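Room finish schedule

A room finish schedule is a table, issued with a set of building drawings, that lists the surface materials of each room in a project. It normally gives the floor, base, wall and ceiling finish for every numbered space, along with color codes and remarks. Contractors use the schedule to order materials and to price work. Owners keep it after completion as a maintenance record.

Layout

The usual form is a matrix. Each row is a room and each column is a surface. Walls are often split into four columns by compass direction, so that one wall can carry a textured or colored finish while the others are painted plain. Entries are abbreviations, such as PT-2 for the second paint type or WD-1 for the first wood floor, and each abbreviation is defined in a separate legend.

Remarks are placed in the last column. Typical remarks cover transitions at doorways, the height of a partial finish, and surfaces to be left as found.

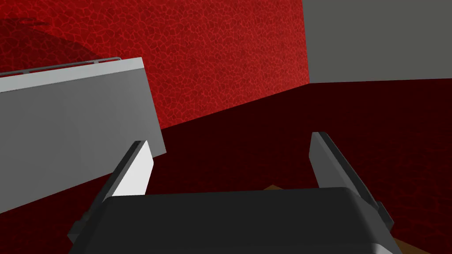 History

Early specifications described finishes in continuous prose, room by room. The tabular form spread as buildings grew larger and prose descriptions became hard to check against the plans. The Carvalho format, used by a number of regional offices, put the legend on the same sheet as the matrix. The later Stolter format moved it to the front of the drawing set and gave each finish a permanent number that was not reused if the finish was dropped.

The schedule for the Hidside residential project listed 531 rooms in its first issue and 1,006 after the second phase was added. A review of that schedule by Natália Torres, dated Mar 20, 2019, found 443 entries that differed from the interior elevations. Most were wall codes copied from an adjoining row.

Relation to furniture plans

Loose furniture is not a finish and is left off the schedule. It appears on a furniture plan, which may refer back to the schedule where the two affect each other. Floor finishes under tables are a common case. A wood floor remains visible through a glass top, so board direction and stain are selected as if the area were open.
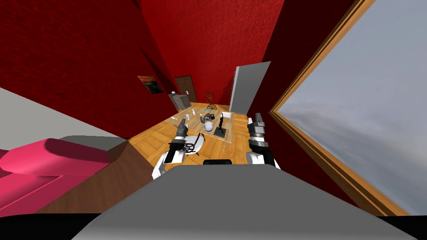
Built-in items fall between the two documents. Window seats, fixed shelving and counters are generally given their own codes, and the Tadwood office manual assigns them a separate column headed "Casework."

Revisions

Changes made after issue are marked with a numbered triangle beside the affected row. Under the Stolter format a row may carry up to 2 open revisions before the sheet has to be reissued in full. Superseded sheets are stamped void and kept with the project file.

See also

Door schedule
Interior elevation
Outline specification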